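Caring for Tabletops and Work Surfaces

Residents of Burnon House are asked to follow the guidance below when cleaning tables and worktops in shared kitchens and common rooms.

Wipe surfaces after each use with a soft cloth wrung out in warm water and a little washing-up liquid. Rinse the cloth and wipe again, then dry with a clean towel. Scouring powder dulls a matt finish and must not be used.

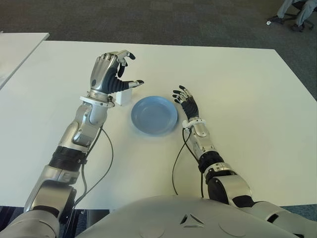 Tea and coffee marks should be treated the same day. Mix bicarbonate of soda with water to a soft paste, leave it on the mark for 14 minutes and remove it with a damp cloth. Ink may require surgical spirit, tried first on a hidden spot with the window open.

Hot pans must be placed on a trivet. Oiled wood is to be re-oiled each August, when the rooms are quiet.

Damage should be reported to Gunhild Thoroddsen at the housing office. Repairs must not be attempted with household glue.

Last updated: Sunday, May 27, 2018

Related items
Descaling a Kettle
Storing Cleaning Products Safely
Care of Wooden Chopping Boards
Removing Candle Wax from Cloth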